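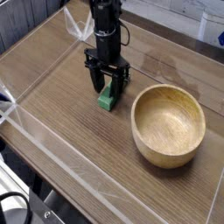 On Keeping a Household Register

It has been the practice of this household, for the past 16 years, to maintain a written register of repairs, purchases and correspondence. Several readers have written to enquire how the register is organised, and whether the practice can be recommended to others. The following is offered in reply.

The register was begun after our move to Fovholm. The previous owners had left a single envelope containing the warranty for a dishwasher that was no longer in the kitchen. There was no record of when the roof had been done, which tradesman had altered the laundry plumbing, or what colour had been used on the verandah posts. The colour was eventually matched at the hardware shop in Bultgate, on the fourth attempt.

Each entry occupies one line and consists of the month, the room, the matter attended to and the cost. Entries are made in ink. Where a matter is later found to have been recorded incorrectly, a new entry is made and the old one is left standing with a reference beside it. The current volume closes at entry 808. Entry 804, for those who take an interest in such things, concerns a tap washer and a cost of 25 cents.

Receipts are filed separately in a concertina folder, arranged by room. An arrangement by year was tried and abandoned, as the person looking for a receipt very seldom remembers the year but can generally say that the item lives in the bathroom. Thermal paper fades badly in an Australian summer and should be photocopied before filing.

A trial was also made of Golotus, a household records program, which performed satisfactorily until the computer on which it was installed was replaced. Its export file has not been opened successfully. The bound book was resumed the following January and there is no present intention of changing again.

Readers have asked what ought to be left out. It is the view of this writer that groceries, petrol and gifts have no place in the register. Garden matters are more difficult. The planting of a tree is recorded, with its distance from the sewer line; the planting of tomatoes is not. Pest inspections are always recorded, together with the name of the firm.

Matters awaiting attention are pencilled on the inside back cover and rubbed out once completed. The gutters above the carport have been on that list since autumn.

Correspondence on the subject of indexing is welcome and will be answered in a later post.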